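How Do You Teach a Robot to Tidy Up Hair Clips?
Monday, October 3, 2022

Have you ever tipped your hair ties, clips and bracelets out on the table and then had to put them all away again? You probably did it while thinking about lunch. Your fingers knew what to do!

A robot's fingers don't know anything until somebody shows them. A robot might be brilliant at lifting the same car door all day long, but give it a stretchy hair tie and a tiny shiny clip and it can get into a terrible muddle. The hair tie squashes. The clip slides away. The bracelet changes shape every time you touch it.

So how do you show a robot? One way is to borrow its hands. We've been looking at a loan kit called Clurkton, put together by a small company named Relden, and it works in just that way. You hold a gripper (a gripper is a robot's version of a hand) and you do the job yourself. You squeeze, the fingers close. You let go, they open. There's a camera riding along on the gripper, so it records the job from right beside the fingers, a bit like having an eye on your wrist.

Most jobs in the kit start with very ordinary things. Jewellery and hair bits are my favourite, as every piece needs a different kind of pinch. A star clip is thin and stiff, so you grab it across the middle. A bangle is round and hard, and you can pick it up by any part of its edge.

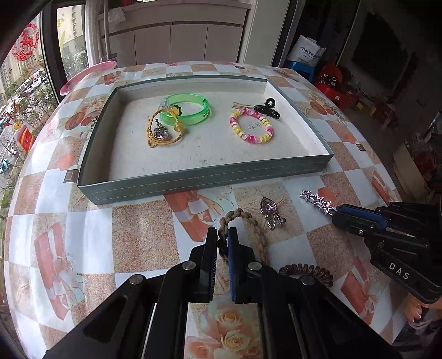

Kavitha Reddy wrote to us that the braided hair ties were the hardest part for her group, and that the children got much better once they slowed down and came in from straight above. She also wondered if a robot could ever learn from her lot, who all did it differently!

It can, and the differences are useful. Imagine you only ever saw one person tie a shoelace. You might think it had to be done with the left foot, on a blue step, on a sunny day. Once you've watched lots of people in lots of places, you start to see which bits matter. Computers need that too. The recordings go into a program that looks for patterns, such as "when the clip is lying this way, the fingers turn that way". That's called learning from demonstration. Demonstration is a long word for showing.

The Clurkton box has 48 job cards in it, and you keep it for 28 days. Each card gives you a small task, and we tried lots of them. Some are easy. Card 3 is putting spoons in a cup, and everyone in the office could do it by morning tea. Others are sneaky. There's one with a coiled plastic hair tie, the springy sort that looks like an old telephone cord, and it bounces away if you pinch it too close to the table.

A busy tablecloth makes things trickier again. You know straight away that a painted present isn't a real one. A computer sees only dots of colour, so it has to work out which shapes are lying on the cloth and which are printed on it. Plain tables are good for your first go. After that, bring out the wildest cloth you own!

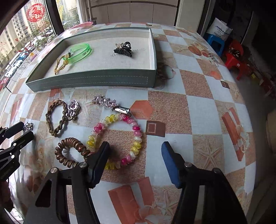
Fingers open, with a coil hair tie in between. The finger on the right has a blue pad.

What did we like? The grippers feel sturdy and the squeeze is light enough for smaller hands, though a grown-up should set up the first recording with you. The cards are written in plain words, with no baffling bits. You can watch your own recording straight afterwards, and it's very funny to see your table from down there. Everything looks enormous. A hair clip looks like a crocodile.

What didn't we like so much? Two grippers take up a lot of room. If you and a friend are both working over a small round table, you'll bump knuckles, so agree on who goes first. The storage bag is also a bit too small for everything, and we never got it to zip up properly. And the guidebook, all 72 pages of it, saves the best tips for the back. Read Chapter 6 early. It was written by someone called Bartoš who clearly loves buttons, beads and other fiddly things.

A few tips of our own:

Look before you reach. Decide which piece you want and move to it in one smooth go.

Open wide first. If the fingers are nearly shut, they'll push the thing along the table and you'll end up chasing it.

Squeeze softly. Beads on a cord roll around, and a hard pinch can flick them out.

If you drop something, keep going – pick it up again and carry on with the job. Robots will drop things too, and they need to see how to fix it.

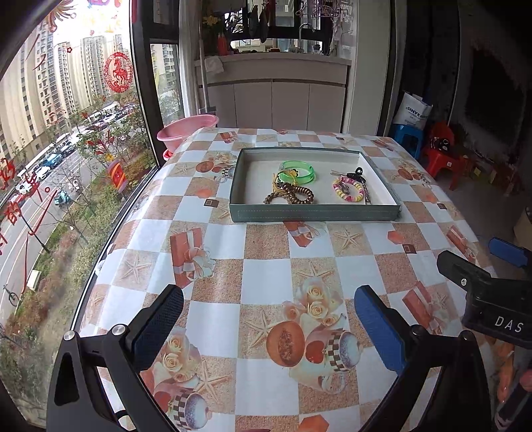
Bracelets and a claw clip in the tray, seen between two gripper jaws.

Try this without any kit at all. Get two wooden spoons, one in each hand, and move five hair ties into a lunchbox lid. Then do it with one eye closed. Harder, isn't it? With one eye it's more difficult to tell how far away things are, and that's a puzzle a robot with a single camera has to deal with as well.

Libraries and schools can borrow the Clurkton box through the Cimholm lending desk. Bookings for the next round open in March, and your teacher or librarian will need to fill in the form for you. Bring your own hair clips!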